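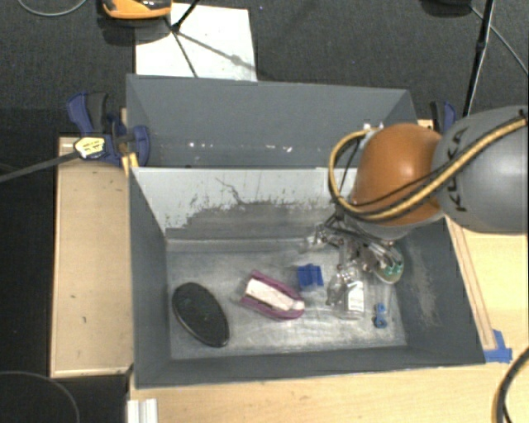

Picking cell, front compartment of the bin with mixed items, KUKA arm at right.

Erkberg Automation Users Group
Minutes of the meeting held with the open day at the Rurance workshop
May 17, 2025

Present: Lempi Karppinen (chair), Sharon Shirima, Jhair Quintero, Brynhildur Hjaltadóttir (minutes)
Host: Inger Sveinbjörnsson, Rurance
Apologies: Steinarsdóttir Packaging, one representative

1. Opening
The chair opened the meeting at 9:30. The agenda was accepted with item 6 moved ahead of the afternoon session. The group was reminded to stay behind the floor line during demonstrations.

2. Minutes of the February meeting
Approved with one correction. Under item 4, "conveyor" should read "sorter." The action on J. Quintero to circulate the cable routing notes is closed.

3. Demonstration of the picking cell
I. Sveinbjörnsson presented the cell. The task is to take single items out of a divided bin when the items differ in shape and surface and are not placed in any set order. The bin is clamped to the table. The host stated that an unclamped bin had shifted during early trials and that the position offset had then been taken for a calibration error.

The items are changed between runs. The set on view included clear packaging, an item with a white label, and several small solid pieces. Items are picked from the front compartment and released in the rear one. The full set is 70 items, of which only a few are in the bin at any one time.

The host gave the results of the last test series: 1,635 pick attempts, logged automatically. Failures are sorted by cause. The largest group concerns transparent items, where depth readings are incomplete. The second concerns items lying against a side wall, where the linkages have little clearance. No percentages were given, as the log is still being checked for double entries.

4. Questions
S. Shirima asked whether reflections from the bin floor affect detection. The host confirmed that they do. The floor is scratched metal-looking material and returns bright patches under overhead light. A matte liner was tried and removed after its corners lifted. A second liner is on order.

J. Quintero asked about wear on the divider. The host said that the coating had suffered from gripper contact and that the approach height had been raised. The divider will stay in use until the end of the current series so that conditions remain the same.

L. Karppinen asked how hose and cable movement is handled on the arm. Wrist rotation is limited in software. The limit rules out some approach angles, mainly toward the near right corner. J. Quintero noted that his own site uses a similar limit and loses cycle time on the return move. The host will compare settings with him directly.

B. Hjaltadóttir asked whether a failed pick is repeated. The controller allows two further attempts with a new grasp point. After that the item is skipped and the run continues.

5. Open day arrangements
Visitors were admitted in groups of 14. The host reported that this was the upper limit for the floor area with the cell running. The second group started late owing to a restart of the Fukov planning software. The restart procedure requires the arm to be returned to its home position by hand control, and the host will add this step to the printed checklist.

S. Shirima proposed that the spoken introduction be given in the front room before visitors enter the workshop. Agreed.

6. Shared test set
The group discussed buying a common set of test items so that results from different sites can be compared. L. Karppinen proposed a ceiling of 500 dollars per site, shipping included. J. Quintero asked that at least one third of the items be transparent or reflective. B. Hjaltadóttir objected to including food packaging on grounds of storage. The proposal was adopted with food packaging left out. Item list to be settled by email.

7. Actions
I. Sveinbjörnsson: send failure categories and checked log totals to all members.
I. Sveinbjörnsson: report on the second liner once fitted.
J. Quintero: send wrist limit settings to the host.
S. Shirima: draft item list for the shared set.
B. Hjaltadóttir: ask Steinarsdóttir Packaging for sample labels in three sizes.

8. Any other business
The parking area at the rear entrance will be closed for resurfacing. Members delivering equipment should use the side gate and call ahead.

The meeting closed at 12:10. Date of the next meeting to be set by email.

Minutes taken by B. Hjaltadóttir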